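Irkmont club notebook, November, drawer task, afternoon session

Present: me (Elvia), Ilango, Xiaoyan. Vimala in for the last bit.

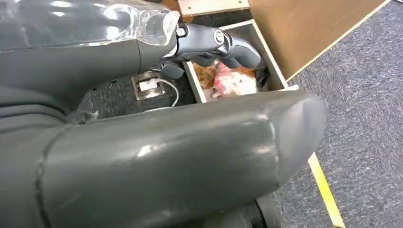
Hand over the box, wrist view. Pink/white one near the front wall, orange-brown further back.

Goal: pick one soft thing from open box, lift clear of the rim, let go over the carpet. No sorting by color yet, Neusa is still on the color script.

Approach height set at 100 mm over the rim. Ilango wants it lower. I said leave it until the finger close speed is sorted, otherwise we change two things at once and learn nothing (see last month, whole page of that).

Close speed: started at 200 in the config, which is Cledeo's default. Too quick for soft stuff, item gets pushed away before the thumb arrives. Dropped to 100. Better. Grip holds but drags the item up the front wall on the way out. Lift straight first, THEN swing. Xiaoyan rewrote the waypoint order, 6 points now, was 4.

Results after rewrite:
pink/white - got it, got it, slipped at rim, got it
orange - miss, miss, got it, miss

Orange is the problem. Thumb comes down on top of it insted of beside. Ilango thinks wrist angle, Xiaoyan thinks we are just aiming at the wrong spot as the target is typed in by hand. Prob both. Try rotating wrist before descent, keep the same target, then swap and try the other way.

Cable: make sure slack is checked before every run. Write it on the start card, I keep saying it and then forgeting.

Vimala asked what we show at Plarnton if orange never works. Answer for now: pink only, and talk through the rest. She wants a backup video too. Neusa to ask if we get our own table or share.

To do
- wrist rotation test (Ilango)
- save Xiaoyan's waypoints under a NEW name, do not overwrite the Alvarado file again
- log close speed every run, not just when it goes wrong
- dim inside the box, try a lamp before the color script goes on
- battery for the timer

Stopped at 5:40, arm parked, config saved as drawer_soft_b.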